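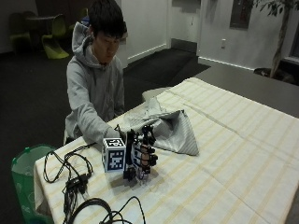

The Office of Records at Todness requires that every change to the motion planner be accompanied by a written statement. What follows is the statement of Efa Gronow, submitted on Tue 24 January and kept under the number 923.

I was assigned to the Skeltau planner in September. My duty was to maintain the module that turns a recorded hand path into a path the arm can follow. The module had been written by Mr. Krishnan before he left the institute, and it contained a rule that no one had requested. Wherever the hand slowed, the planner was to hold its position for 40 milliseconds before going on. The rule bore a single comment: "Leave this in."

I took it out. The tests passed, and the average cloth-folding run in the simulator became shorter by 2 seconds. I reported the gain to the director, who signed the form without reading it.

The evening session was then replayed through the new version. The marker poses were clean and the clocks agreed. The planner produced a path for each recording, and by every measure we keep, each path was correct. I watched 70 of them in the viewer and felt a growing unease, for which the form provides no field. The simulated arm reached the cloth as though it had already decided what it would find there.
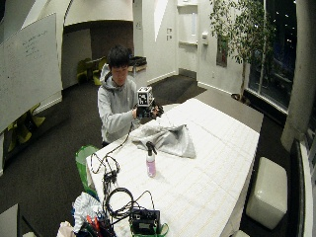 Trefor Hughes remarked that a pause in a recording is also data, and that a planner which discards it has no means of knowing when the person was looking. He asked whether I had compared the places where the hand slowed with the places where the pose estimate became uncertain. I had not. We did so that night – the two lists were very nearly the same.

I restored the rule the next morning and lengthened the test suite to defend it. The director signed that form as well. Under "Reason for change" I wrote two paragraphs on estimator delay, all of them accurate. Mr. Krishnan's comment remains in the file on its own line, and I have added my initials after it.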